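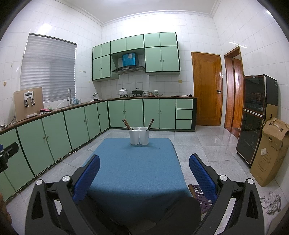

厨房老是潮，筷子筒底下发黑，瓷砖缝也黑，到底从哪儿下手？

Eluned Gwilliam 发表于 2023年10月28日
分类：居家 > 厨房 > 潮湿与霉
浏览 943

先说情况，写得乱，见谅，趁孩子睡着赶紧打。

租的房子，Candley 那一片的老楼，一楼，厨房朝北，贴瓷砖的，地上墙上都是。有窗，窗挺大，可窗外是邻居家的围墙，离得特别近，基本没风。抽油烟机是房东留下的，声音很大，吸力嘛，拿张纸巾贴上去会掉下来。

搬进来是三月，那会儿没觉得怎么样。入秋以后就不行了。早上进厨房一股味儿，像没拧干的抹布。窗玻璃下半截全是水珠，顺着流到窗台上，窗台的漆已经鼓了。灶台后面那排瓷砖，缝里一条一条发黑，用牙刷蘸小苏打刷过，刷完干净几天，又回来。

最让我受不了的是筷子。我们家吃饭全用筷子，木头的竹子的都有，洗完就插筷子筒里。上礼拜把筒拿起来洗，底下一层黏糊糊的，灰黑色，几根筷子头也有黑点。恶心坏了，当场全扔了，又买了一把新的。新的用了没多久，凑近闻又有一点点味道。不知道是不是心理作用。

试过的东西：

除湿盒，就是超市里那种下面会积水的。放水槽下的柜子里，积水是积了，柜子里还是潮。
开窗。下雨天开了更潮，到底开还是不开？？
白醋擦瓷砖缝。味儿很大，效果没看出来。
漂白水。管用，可是我家有小的，在地上爬，不太敢老用。
在 Gittins 买了一罐防霉喷雾，喷完墙面是亮的，摸着发黏，后来就没敢喷了。

买了个便宜的湿度计，放冰箱顶上，早上看是 68，做完饭看还要高。客厅要低不少。

房东的态度是“你们做饭多”。做饭多也是要吃饭的呀。让他换抽油烟机，他说能转就不算坏。

所以想问：

一个是筷子到底怎么洗怎么放才不长霉，筒是不是得换，木的竹的要不要全换成别的。
再一个是瓷砖缝，不用漂白水有没有办法，要不要重新填。
还有就是买除湿机有没有用，厨房不大，放哪儿。有人跟我推荐 Drukitz 的那个小的，没用过，不知道是不是智商税。
最后房东那边，怎么说他才会管。

先谢谢了，哪条懂就回哪条，不用都回。

Widad Chidiac

我家以前也是朝北厨房，一模一样的味儿，折腾了两个冬天。想到哪写到哪，有点长，挑着看。

先说水从哪来。别急着买东西。先分清楚是空气里的水，还是墙里的水，还是管子漏。这三样治法完全两码事，搞错了钱白花。

管子漏最好查。水槽下面的柜子全掏空，垫一层干的厨房纸，铺满，关上门，正常用水，第二天看。哪里湿了一清二楚。接头、下水软管、龙头根部，这几个地方多看两眼。你说除湿盒积水积得多柜子还是潮，我第一反应就是这里。软管老化的那种漏很烦人，洗大锅倒一盆水下去的时候才渗一点，平时摸着是干的。所以倒水的时候手电照着看，让家里另一个人在上面倒。

顺带说，柜子底板要是那种压合的板，泡过以后会发胀，边上翘起来，指甲一按就软。那样的板子晾不透，放什么都潮。找房东换，这个他赖不掉。

墙里的水，看位置。外墙那面，靠地面那一截，漆起泡、起粉，踢脚线上方有一条黄黄的印子，那可能是从外头进来的。一楼老楼常有。去外面看看，邻居围墙和你们墙之间是不是堆了土堆了叶子，排水沟堵没堵，雨水管是不是往墙上滴。我们那时候就是雨水管上面有个接口歪了，下雨就顺墙流，里面擦一个冬天霉也没用。外面一修，里面那块慢慢就好了。

空气里的水，就是做饭、洗碗、晾衣服、人喘气。你窗玻璃下半截有水珠，这一项肯定有份。晾衣服是不是也在厨房或者旁边？你没写，有小孩衣服应该多。要是在晾，先挪走，这一条比什么都见效。

下雨天开不开窗，好多人纠结。我的做法：天冷的时候，外面就算下着雨，也开，开短一点开大一点。冷空气进来一烘热就显得干了。天热又闷的时候下雨，那就别开。做饭的时候一定开一条，厨房门关上，不然水汽全跑卧室去，卧室衣柜后面也要长。做完饭别马上关，继续开着抽油烟机，吹到玻璃上没雾为止。

你那个抽油烟机，纸巾贴不住的，先别怪机器。拆下滤网看。金属的滤网泡热水加洗洁精，再来点碱面，泡到油浮上来，刷，冲，晾干装回去。要是里面是那种白色的棉，或者黑色的炭片，那是要换的，洗了没用。很多租的房子从来没人换过，拿出来像一块油饼。换完再贴纸巾试。还是掉，再找房东。还有一种情况，它根本不往外排，就在里面转一圈又吹出来，上面有一排出风口的就是。那种对付油味还行，对付水汽等于零。你摸摸上面有没有风吹出来，有的话，水汽全在屋里，难怪。

再说筷子。

筒先看有没有漏水的孔。没孔的，水全积在底，什么材质都得臭。有孔的也要看孔是不是被糊住了，用牙签捅一下。孔下面要有地方给水走，直接坐在桌面上或者坐在布上面，孔就跟没有一样，水出不来，下面那圈永远湿。垫高一点，或者放在沥水架上面。我现在的筒是挂着的，底下悬空，下面搁一个小碟子接水，碟子天天倒。

筷子洗完别立刻插进去。我是摊开，在干布上滚一滚，让它躺着晾，睡觉前再收。躺着晾比竖着晾快，竖着的水全往头上或者往尾上跑。竖着放的时候吃饭那头朝上。我婆婆坚持朝下，说落灰，吵过好几次，后来给她单独一个带盖的盒，各过各的。

别塞太满。筒里挤得一根都拔不出来的那种，中间那几根永远是湿的。平时用多少放多少，来客人的那些洗干净晒透收抽屉里。

洗的时候，不要一大把攥着在水龙头下面搓，中间的根本没洗到，还把漆搓掉。分几次，用软的那面。钢丝球绝对不行，划出来的印子就是后来长黑点的地方。泡在水槽里过夜也不行，木头吸了水就等着裂。

烫。光冲是不够的，隔一阵子烧一锅开水，没上漆的放进去煮一小会儿，捞出来马上擦，晒太阳。上漆的别煮，会起皮。洗碗机也一样，竹的还凑合，木的洗多了会弯。

有黑点了怎么办，扔。表面那种磨一磨能磨掉，可里头有没有谁知道。筷子又不贵。你扔得对。

要不要全换成别的，看你。不锈钢的不长霉，滑，吃面条费劲，小孩还嫌烫嘴。合金那种（就是饭馆里常见的）不吸水，表面磨花以后也脏。我家后来大人用 Gusen 的合金筷，老人还用木的，木的勤换。没什么绝对好。木的要买就买没有那么多花纹刻槽的，槽里藏东西。漂亮是漂亮，洗起来骂人。

菜板锅铲一个道理啊，木勺子也是，你把筷子扔了，旁边的木铲子闻过没有？去闻一下。菜板立起来放，别平躺在台面上，两面都要见风。抹布天天换，晚上洗了晾到外面去，别搭在龙头上。我觉得你早上闻到的那股味，抹布要占一大半。

瓷砖缝我不太懂，留给别人。

除湿机我有。有用。可是顺序放最后，前面那些没弄好，它就是一直帮你倒水，电费哗哗的。

Idris Howells

开窗就行了。以前的人哪有除湿机。

漂白水没那么可怕，兑稀了，孩子抱走，擦完用清水过，窗打开。我家一直这么干。别跟醋混，千万别，也别跟洁厕的混。混了真会出事。

筷子一年一换。筒扔了，用玻璃瓶，透明的，脏了看得见。

房东不管就搬。

Eleri Harries 回复 Idris Howells：玻璃瓶没有孔，水全在底，我试过，比塑料的还糟，看得见归看得见，照样长。而且有小孩，碰下来一地碎玻璃。搬家说得轻巧。

Idris Howells 回复：那就擦干了再放。我那瓶子用了好多年了。

Eluned Gwilliam 回复：谢谢两位，漂白水兑稀这个我再试试，确实没跟别的混过。搬家暂时不可能，哈哈。

Jairo Ñahui

干过几年装修，瓷砖缝和除湿机、房东那三条我来说。手机打字，错字别管。

瓷砖缝先分清楚，是水泥那种硬的填缝，还是墙角台面边上那种软的胶。硬的软的霉法不一样。指甲掐，掐得动就是胶。

软的胶，霉长到里面去了，刷不出来的，表面白了过几天又透出来，你说“刷完干净几天又回来”，很可能就有这个。没别的办法，割掉重打。美工刀沿着两边划，慢慢撕，残的用塑料刮刀刮，别用铁的，会花瓷砖。刮干净以后用酒精擦一遍，等它干。一定等干，我见过太多人着急，湿着就打，里面捂着，黑得比原来还快。干到什么程度？放一晚上，风扇对着吹，第二天拿纸巾按进去，纸巾是干的，再打。买胶买写着厨卫防霉的，两边贴美纹纸，打完手指沾点洗洁精水抹一下，立刻撕纸。撕晚了会拉毛边。打完当天那一边别碰水，包装上写多久就多久，别省。

第一次打不好看很正常，从看不见的角落开始练手，水槽后面那段先打。

硬的填缝，先洗。不想用漂白水的话，用氧系的那种粉，洗衣服用的过碳酸钠，温水调成糊，敷上去，盖保鲜膜，敷着去做别的事，回来刷。没有那个呛人的味。小孩在的话一样要抱开，一样要冲干净，它也不是能吃的东西。刷子用硬毛的，别用钢丝。灶台后面那块，先去油再去霉，顺序别反。上面有油膜，什么药都进不去。你小苏打刷了没大用，多半油没去掉。先用洗洁精热水洗一遍，擦干，再敷。

白醋别用在填缝上，水泥的东西怕酸，用多了会酥，越酥越吸水，越吸水越霉。擦水龙头上的水垢可以，离缝远一点。

洗完彻底干了，再刷一层渗透的密封剂，透明的，像水一样，小刷子沿着缝走，多的马上擦掉。能管一段时间。缝要是已经酥了，一刮就掉粉，那刷什么都白搭，得抠出来重填。抠这个活很脏很吵，灰到处飞，有小孩的话我建议让房东请人弄，你们白天出去。

Gittins 那个喷雾，你说发黏，大概是喷厚了，或者墙没擦干净就喷。具体是哪一款不知道，不好说。温水加点洗洁精擦一擦看能不能下来。霉没去掉直接喷防霉，等于给它盖被子，先去后防。

地上铺的垫子也掀起来看看。水槽前面那种吸水垫，底下橡胶的，贴着瓷砖捂着，下面那几条缝准黑。桌布也一样，湿碗湿杯子直接往上搁，布吸了水，下面桌面是湿的，上面看不出来。晚上掀开一角让它透透。

除湿机。Drukitz 那个小的我没用过，不评价牌子。讲怎么看。小的分两类，一类是半导体的，很轻很安静，水箱跟个茶杯差不多，放鞋柜里还行，放厨房基本是摆设。一类带压缩机，重，有嗡嗡声，搬起来你就知道。厨房要后面那种。你去看说明书上写的每天除多少，看测的时候温度是多少，有的写的是很热很潮的条件下测的，到你家冷的厨房打好几折。你家要是冬天厨房特别冷，不开暖气，压缩机的也会变慢，会结霜，那就放在连着厨房的暖一点的地方，门开着。

位置：别贴墙，前后留空，离灶台远，油烟吸进去滤网几天就糊死。离水槽也远一点，带电的东西。晚上大家睡了再开，门窗关好开，开着窗开除湿机等于给整条街除湿。水箱满了会停，早上第一件事倒水。有的能接管子直接排到下水，有条件就接，省心。

有小孩爬，线收好，出风口别让他塞东西进去。

湿度计别放冰箱顶上。冰箱顶热，读数偏。放在跟桌面差不多高的地方，离灶台和窗都远一点，放一晚再看。便宜的会偏，拿去客厅和卧室都放一放比着看就行，看差多少，别死盯着那个数。你说的 68，换个位置可能还要高，别吓一跳。

房东。这个我见得多。别打电话，打电话没有用，过后他说没听过。写下来，邮件或者信息都行。写哪天发现的，哪里，多大，你已经做了什么（开窗，清滤网，清理过几次），附照片，照片里放个硬币或者尺子看得出大小。隔一阵子同一个位置再拍，同一个角度。语气平平的，别骂。最后写一句：请在某某天之前回复打算怎么处理。给他一个期限，他就不能装没看见。

“你们做饭多”这句，所有房东都说。你就回：抽油烟机请派人看一下是不是往外排。让他来看，来看的人当着他面说不排，他就没话了。油烟机是他留在屋里的，照理他要保证能用，不过各地规矩不一样，合同先翻出来看看附的物品清单里有没有它。有就好办。没有也别急着自己掏钱换，先问。

窗台漆鼓了这个，主动告诉他。不说的话退租的时候要算你的。我见过扣押金扣得很难看的。

如果最后还是不行，社区一般有管租房的窗口可以问，免费的，带上那些信和照片去。

花销大概说一下，胶和刮刀加美纹纸不贵，一顿饭钱吧。除湿机贵一些，二手的可以考虑，买之前插电听声音，开大约 5 分钟以后摸出风口有没有变暖，再看水箱里滴不滴水。老滴不出来的别要。

Widad Chidiac 回复 Jairo Ñahui：湿度计放冰箱顶我也这么放过，怪不得。胶那段能不能再问一下，割胶的时候下面露出来黑黑的木边，要不要处理？台面边上的。

Jairo Ñahui 回复：要。那是台面的切口吸水了。先晾，多晾几天，硬的话酒精擦，干了刷一层清漆或者封边的，再打胶。软的、一按掉渣的就别糊弄了，那块台面迟早要换。

Eleri Harries 回复：插一句，筷子那个我是放烤箱余热里烘的，烤完东西关掉，开着门，把洗好的竹筷子搁进去。很干。上漆的没敢放。忘了拿出来过一次，下次预热的时候闻到糊味才想起来……所以门上要贴个条。

Widad Chidiac 回复 Eleri Harries：这个我不敢，我肯定忘。

Eluned Gwilliam 回复：

全看完了，太感谢了，昨晚加今天中午弄了一部分，报一下。

柜子掏空垫了纸，今早看后面角上湿了一块，不大，在下水软管的正下方。已经拍照发给房东了，按 Jairo 说的写的，有尺子。他居然回了，说叫人来看。

油烟机滤网拆下来了，里面真有一块炭片，颜色没法形容。上面那排口子摸着有风……所以它就是往屋里吹的。这条也写进去了。

木铲子闻了。扔了。

衣服确实晾在厨房门口，挪去卧室怕卧室潮，现在挪到走廊，走廊有风一点，先看看。

筷子先学着躺着晾，筒底下有孔，确实糊住了一半，捅开了。朝上朝下家里还在讨论，我妈也是朝下派。

软胶那一段掐得动，是胶，等周末孩子送去外婆家再割。除湿机先不买，等软管修好再量几天湿渡看看。

还有个小的问题，过碳酸钠敷的时候，旁边如果是那种金属的边条，会不会变色？

Jairo Ñahui 回复：铝的会，发乌。贴上胶带再敷，不锈钢的没什么事，敷完冲干净就好。第一次先在角落试一小块。

Eluned Gwilliam 回复：不知道是铝还是什么，贴胶带吧。谢谢！

Idris Howells 回复：磁铁吸一下，不过不锈钢有的也吸不住，那就没法判断了。贴胶带。

Eleri Harries 回复：软管修好了回来说一声，我家水槽下面也有那个味，想知道换完到底有没有区别。

Eluned Gwilliam 回复：好，修完来更新。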